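Skirkell garment handling, progress to the end of May

It has been a busy and rather happy month on the folding work, and we are grateful to Arkeo for their patience over the late start. Nélida Ledesma and I have now recorded 105 demonstrations by remote control, 13 of which we threw out for jerky driving (mostly mine, I'm afraid!).

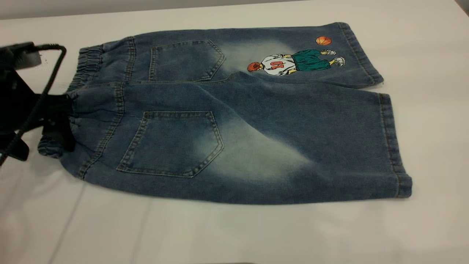 Children's denim shorts, gripper holding the elastic waistband.

Waistbands remain the slow part. Elastic bunches up, so the person driving has to choose a grip with care, and a careful demonstration can take up to 8 minutes. Nélida would dearly like a second pair of hand controls, and I've put the cost, 700 pounds, in next month's request.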